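3　语料与分析

3.1　语料来源

本研究的语料取自两地的亲子对话录音，一地是 Grullham，另一地是 Stendska。两地家庭在家中都以汉语为主要交流语言，孩子同时在托幼机构接触当地语言。录音由家长自行完成，研究者不在场，家长事先只知道研究与“日常说话”有关，不知道我们关心的是形状词。录音设备放在孩子平时玩耍的房间，开机和关机的时间由家长决定。多数录音集中在晚饭前后，也有少数家庭习惯在上午录。

参加的家庭中，有 12 户坚持录满了全部时段，下文的分析以这 12 户为限。中途退出的家庭只用于试标注，不计入结果。录音共得 192 段，长短不一，最短的一段只够一次收玩具的时间。转写由 Lanying Tian 主持，凡听不清的地方一律标为不可辨，不作猜测。电视、广播以及家长与其他成年人之间的通话不转写，但家长在通话间隙对孩子说的话保留。

从全部转写中，我们抽取了 3000 个含有形状表达的话轮。抽取的标准放得比较宽：除“圆”“方”“三角”这类典型的形状词外，“尖尖的”“弯弯的”“像月亮”“有角的那个”也都收入。汉语口语里形状和大小、位置常常连在一起说，例如“那个大圆的”“歪着的那头”，这类话轮按一个计算，内部成分另行标注。量词是一个特殊的问题。“条”“张”“片”“颗”本身带有形状意义，但使用时多半是语法要求，说话人未必在注意形状，所以只有量词被重读或被纠正时才收入。

3.2　活动类型的划分

对话发生在什么活动里，对形状词的数量影响很大。Blackwood 在 Radeck 所做的小规模调查已经提到这一点，不过她把所有玩具归为一类，吃饭、穿衣归为另一类，无法看出玩具内部的差别。我们把活动分为五类：用餐，穿衣和洗漱，看图画书，自由玩耍，镶嵌和拼搭。最后一类包括积木、拼图以及带孔的形状板，这些玩具的共同点是部件有固定的轮廓，孩子必须处理轮廓与空位或者轮廓与轮廓之间的关系。形状板的孔有的可以用一个词说清，有的要靠比喻，也有的要几个孔合在一起说（图 2）。

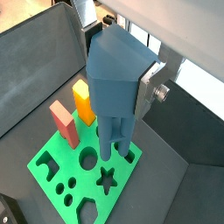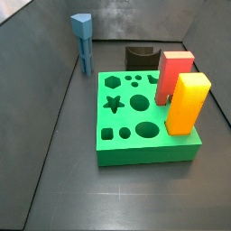
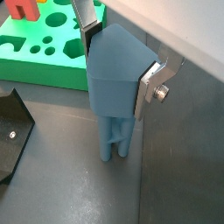 图 2　形状板与蓝色部件。左：绿色板面上方的蓝色部件；中：绿色泡沫形状板，孔形包括六边形、五角星形和圆形；右：立在灰色台面上的浅蓝色部件。

活动类型由两名标注者各自判断，依据是转写文本和背景声音。意见不一致的段落由 Žofie Holub 复听后裁定。分歧主要出在自由玩耍与镶嵌拼搭之间：孩子一边搭积木一边让积木当汽车、当蛋糕，两种活动交替很快，有时一句话里就换了一次。处理的办法是看家长的话指向什么。家长说“蛋糕切一块给我”，记为自由玩耍；家长说“这块太长了，换一块”，记为镶嵌和拼搭。如果前后两句都无法判断，则沿用前一个话轮的类别。

3.3　形状表达的分类

形状表达按语义分为四类。

一是类别名称，即“圆形”“正方形”“三角形”“星星”等可以单独作名词用的说法。家长在使用时往往省去“形”字，“圆”和“圆的”比“圆形”常见得多，“圆圈”多用于纸上画出来的线。叠音形式“圆圆”“方方”也归入此类，它们在一些家庭里已经成了具体玩具的名字，遇到这种情况加注，分析时单列。

二是局部特征，包括角、边、尖、弯、平、直。这一类的词在成人书面语里不起眼，在录音里却相当多，尤其是“尖”。家长说“尖的朝上”“尖的那边对着我”，话里没有出现任何图形的名称，但指令完全可以执行。

三是比喻，如“像月亮”“像饼干”“小房子那样的”。比喻的喻体大部分来自食物和天体，动物次之。同一个轮廓在不同家庭里有不同的喻体，半圆在一家是“西瓜”，在另一家是“小山”，还有一家先后用过“饺子”和“帽子”。

四是关系表达，即说明一个轮廓能否与另一个轮廓或空位相合，如“放得进去”“对不上”“一样的洞”“转一下就好了”。严格地说，这些话不描述形状本身，但听话的孩子必须注意形状才能照做，我们因此予以收录。Cuypers 主张把这一类完全排除，理由是它们与空间词重叠。为便于比较，下面的主要结果都分别计算了包含和不包含关系表达的两种情况，二者方向一致，正文只报告前者。

3.4　结果

镶嵌和拼搭类活动只占录音总时长的一小部分，形状表达却有相当多集中在这里。看图画书排在其次，用餐的数量比预想的要高，主要来自切水果和分饼的时候。穿衣和洗漱最少，偶尔出现的例子大多与纽扣、毛巾折法有关。

各类活动中四种表达的分布很不相同。看图画书时，类别名称占绝对多数，句式也单一，多为家长发问、孩子回答：

（1）母：这个是什么形？
　　　子：圆。
　　　母：嗯，圆形。下面这个呢？

镶嵌和拼搭时，类别名称的比例明显下降，局部特征和关系表达上升，句子也更长：

（2）父：你看它有个尖，你把尖转到这边来。
　　　子：转了。
　　　父：再转一点。哎，还是对不上，你摸摸那个洞有没有尖。
　　　子：没有。
　　　父：没有尖，那是不是这个洞的？

例（2）中的父亲始终没有说出部件的名称。我们回头检查了同一户的其他录音，他在看图画书时能够毫不费力地使用“菱形”“梯形”，可见在拼搭时不用这些词并非词汇量所限。类似的情况在 Grullham 和 Stendska 的家庭中都有。

用餐时的形状表达以比喻为主，并且多由孩子发起。孩子咬过一口饼以后说“月亮”，家长接着往下说，常常延续数个话轮，直到饼吃完。这种由食物变化引起的对话在其他活动里没有对应的形式。Qianru Qin 在试标注阶段曾建议把它们单独列为一类，后来考虑到数量有限，仍归入比喻。

孩子自己说出的形状表达受月龄影响较大，年龄小的孩子几乎只重复家长刚说过的词。我们把重复与自发使用分开统计。重复的判断标准是：孩子所用的词在家长前一个话轮中出现过，且孩子没有改变它的搭配。按此标准，自发使用最多的是“圆”，其次是“尖”，“方”排在后面。不少孩子在自发使用中把“圆”扩大到一切没有明显尖角的东西，椭圆、水滴和边角磨圆的方块都叫“圆”，家长很少纠正。

3.5　家长的纠正方式

在标注过程中，我们注意到家长对形状词误用的反应差别很大，于是另外抽出 75 处孩子明显用错而家长有机会回应的地方，逐一分析。回应分为三种：直接改正，换一种说法重述，不予理会。

不予理会最为常见，其中一部分是家长没有听见或正忙于别的事，录音无法区分。重述次之，典型的形式是孩子说“这个方方”，家长说“这个长长的，对，放这儿”，用另一个说得通的词接过去，对话不中断。直接改正集中在看图画书时，拼搭时很少。拼搭时部件放不进去，孩子自己会停下来，家长往往先等一等，然后才开口，开口时谈的也是怎样转、换哪一块，词用得对不对已经不在话题之内。

有一户的情况需要说明。这一家由外祖母照看孩子，外祖母说的是吴方言，母亲说普通话，两人所用的形状词并不相同，孩子对两人分别使用不同的词，没有出现混用。外祖母的录音转写难度较大，由熟悉该方言的标注者单独完成，数据保留在总数之内。去掉这一户后重新计算，各类活动的排序不变。

3.6　标注一致性与限制

四类表达的标注由 Tian 和另一名标注者独立完成，类别名称与比喻之间的一致程度最高，局部特征与关系表达之间最低。典型的争议是“这边是平的”，既可以看作对一条边的描述，也可以看作对放置方式的提示。最后的规定是，凡后面紧跟动作指令的，记为关系表达，其余记为局部特征。这一规定会使拼搭活动中的关系表达略微偏高，读者在与其他研究比较时应当留意。

录音没有配合录像，手势和指点因此全部丢失。家长说“这个”“那个”时很可能同时在指，语料中形状表达的数量低于实际交流中涉及形状的次数。另外，各家的玩具由各家自备，有的家庭拼图多，有的家庭几乎只有积木，玩具种类与活动类型之间的影响在现有材料中分不开。下一节将以托幼机构的录音作对照，那里的玩具由机构统一购置，各班之间差别较小。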